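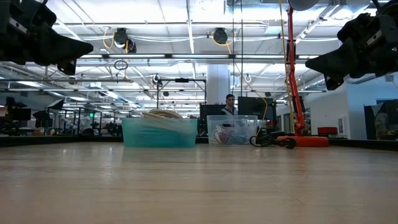

*Crédit : équipe Wanden, atelier de manipulation. Reproduction autorisée avec mention de la source.*

La **méthode Wanden** est une procédure d'apprentissage par démonstration destinée à la manipulation à deux bras d'objets linéaires déformables, c'est-à-dire, pour parler plus simplement, de câbles, de cordons et de tuyaux souples. Elle a été mise au point au laboratoire Skidell, dans le prolongement du projet Prorkement, dont elle reprend la bibliothèque de gestes et une bonne partie du vocabulaire. On la rencontre aussi, dans les textes un peu plus anciens, sous le nom de « découpage par reprises ».

## Origine

Le projet Prorkement s'intéressait d'abord aux objets rigides : boîtes, couvercles, pièces à emboîter. Les câbles y sont entrés presque par la petite porte, à l'occasion d'une tâche de rangement dans laquelle il fallait débarrasser une table avant de passer à la suite. Les politiques apprises, très à l'aise avec les boîtes, se montraient fort maladroites dès qu'un cordon s'enroulait sur lui-même, et l'équipe a fini par consacrer à ce seul problème un programme entier — celui qui porte aujourd'hui le nom de Wanden.

## Principe

La difficulté bien connue des objets déformables tient à leur nombre de configurations, qui est pratiquement sans limite. Un même câble, reposé deux fois au même endroit, n'y prend jamais tout à fait la même forme. La méthode Wanden ne cherche donc pas à reconstituer la géométrie complète de l'objet. Elle découpe chaque démonstration en *reprises*, une reprise étant l'intervalle qui sépare deux changements de prise, et elle apprend à prédire, pour chacune, le rôle que doit tenir chaque bras : maintenir, guider ou attendre.

Ce troisième rôle, l'attente, mérite qu'on s'y arrête un instant. Dans les approches antérieures, un bras immobile était traité comme une absence de données et ses trajectoires étaient souvent écartées de l'entraînement. Les auteurs de la méthode ont au contraire choisi de les conserver, avec une étiquette propre, et c'est à ce choix que l'on attribue d'ordinaire l'essentiel du gain observé.

## Poste de travail et recueil des démonstrations

Le poste utilisé comporte deux bras montés de part et d'autre d'une table en bois, chacun terminé par une pince. Les câbles sont présentés en boucles lâches, à même le plateau, et des bacs servent de point de départ ou de destination selon la consigne.
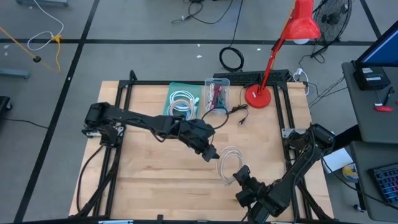 Chaque démonstration est conduite par un opérateur qui pilote les deux bras à la fois, exercice assez fatigant, il faut bien le dire, et pour lequel les séances sont volontairement courtes. Le jeu de données principal réunit 1000 démonstrations, auxquelles s'ajoutent 305 séquences dites de rattrapage, où l'opérateur part d'une prise manquée ou d'un nœud naissant et remet les choses en ordre. Ces séquences sont plus longues que les autres et nettement moins régulières.

## Résultats

L'évaluation publiée porte sur 194 essais de rangement, avec des câbles absents du jeu d'entraînement. Le taux de réussite atteint 87 % lorsque les séquences de rattrapage sont incluses. Sans elles, les échecs se concentrent sur le passage d'un bras à l'autre, moment où la boucle a tendance à s'ouvrir.

Les comparaisons ont été menées sur le banc Yoon, un protocole interne qui impose la position initiale des bacs mais laisse libre celle du câble.

## Limites

La méthode suppose que les deux pinces puissent atteindre l'objet, ce qui exclut les câbles très longs ou fixés à une extrémité. Les connecteurs lourds restent délicats, leur poids entraînant le cordon pendant le transport. Enfin, l'étiquetage des rôles se fait encore à la main, et deux annotateurs de bonne foi peuvent fort bien ne pas s'accorder sur l'instant précis où un bras cesse de guider pour se mettre à attendre.

## Voir aussi

- Apprentissage par imitation
- Manipulation bimanuelle
- Objet linéaire déformable
- Téléopération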